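4.2 Public demonstration

The second evaluation took place outside the laboratory, during the open day held at the Kodero site on November 28, 2020. The arm was the same as in Section 4.1 and ran the Clellix controller without changes to its gains. Visitors stood behind a rail and chose the next object from a printed list of 32 household and workshop items, so the order of trials was set by the audience. Each session lasted 10 minutes and was followed by a pause for questions. 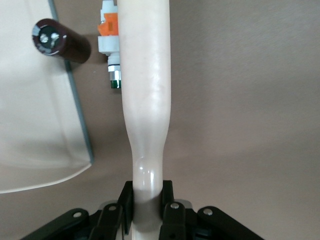 Grasp selection was left to the Jarkell planner, which ranks candidate contacts by local width and by distance from the estimated centre of mass. For long objects the two criteria often disagree. The width term was given the larger weight, and the planner therefore tends to settle on handles and necks even when most of the mass lies well beyond the fingers. A hold of this type leaves the broad part of a cream plastic object extending far ahead of the finger plates, past small items such as a capacitor with a dark maroon sleeve. Clearance over neighbouring items then depends on the far end of the load — a quantity the planner does not estimate. We return to this point in Section 6.

Two operators were present throughout. One handled the list, the other kept a hand on the stop button and logged each attempt as completed, repeated or abandoned. Attempts ended by the operator were logged as abandoned whatever the state of the grasp. The scoring rules follow the Ekanayake protocol, with the time limit removed; we judged that a visible countdown would affect which items visitors asked for.

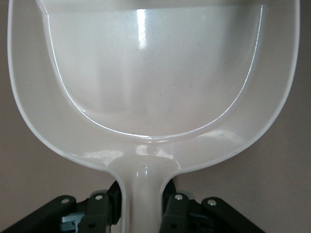
Figure 6. Wrist camera view of the dustpan held at the handle neck, with the inner fingers on either side. Glare is visible on the upper part of the basin.

Reflections of the kind seen in Figure 6 were a concern for the segmentation stage, which had been tuned in March under diffuse lighting. No retuning was carried out for the open day.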